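Teaching by the handful

6 March 2020

Packing a box of snacks takes Rūta Grigaitė less than a minute if she does it the way she would at home. At work it takes longer, and she does it again and again, with a black gripper in each hand instead of her fingers.

Grigaitė is a demonstrator at Zesero, a small firm that teaches robots to handle shopping. She joined in November after six years in a parcel depot. Her job is to pick things up with the same sort of jaws the robot will have, so that the movements she makes can be passed on to it. She has no background in computing and says she has not needed one.

"You have to forget your fingertips," she says. "For the first week I kept trying to feel the packet, and you can't. You look at it and you squeeze."

The firm used to do this by remote control. A demonstrator sat at a desk with a pair of levers and drove the robot's arms from across the room, watching it on a screen. It worked well enough for boxes and tins. With soft packets it was painfully slow, and a good operator might manage 20 usable runs in a morning. Holding the grippers directly is quicker, and Grigaitė's best day so far stands at 687.

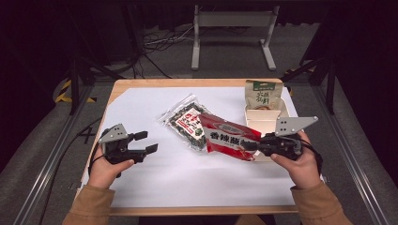

One gripper closed near the corner of a red snack bag, the other open over the paper.

Bags are the hard part. A tin is the same shape whichever way you come at it, but a bag of crisps or dried vegetables sags, slides and folds over whatever is next to it. Pinch it in the middle and the jaws may slip off. Pinch it by the corner and it swings. Grigaitė prefers the corner, and lets the bag hang for a moment before she moves it.

She is asked not to be too tidy about it. If every packet began in the same spot, the robot would learn the spot and very little else, so the goods are dropped on the table in a different muddle for each run. Mistakes are kept too, provided she puts them right. A run in which she loses her grip, goes back and tries again is worth having, as the robot will lose its grip as well.

The first target is 3000 finished runs for each kind of packaging. These go to a second team at Alline, an office 24 miles away, where they are checked and the bad ones thrown out. Grigaitė sometimes gets a message asking why she paused. Usually she was scratching her nose, or trying to.

What comes out at the other end is still mixed. The robot, which the staff call Piverau, now picks up stiff pouches without much fuss. It is less sure of thin, clear bags, and it has a habit of hovering over a pile before committing itself — a habit Grigaitė suspects it got from her.

The work is tiring in ways she did not expect. The grippers are not heavy to lift once, but they are by three in the afternoon, and demonstrators now swap over every hour. Her left hand has caught up with her right, and she can open a jar with either.

Next month the team moves on to fruit. Grigaitė has asked to start with oranges.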